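Paper weekend, part two

So I finally got to the contracts shelf! If you read my post in June you'll know I'd been putting it off (the craft shelf was so much more fun). Freelancing leaves you with a silly amount of paper, and mine had been living in grocery bags since the move from Plitodville. I gave myself one evening and a pot of coffee, and the rule was that anything signed goes in a binder and anything else goes in the recycling.

The confidentiality agreements got the teal one. I do love that color, and it's easy to spot from across the room. Of course I started reading them, which is fatal – whole paragraphs about the Receiving Party and the Disclosing Party, and who has to notify whom if something gets lost.

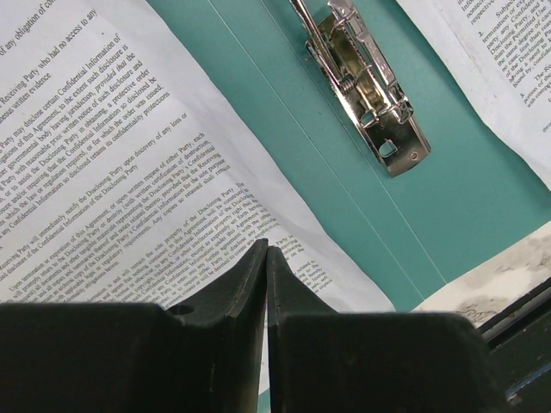 The Kandpal job alone came with 17 pages, and I'm keeping every one until I've checked what I'm supposed to return. Tax receipts next, and I need more dividers first.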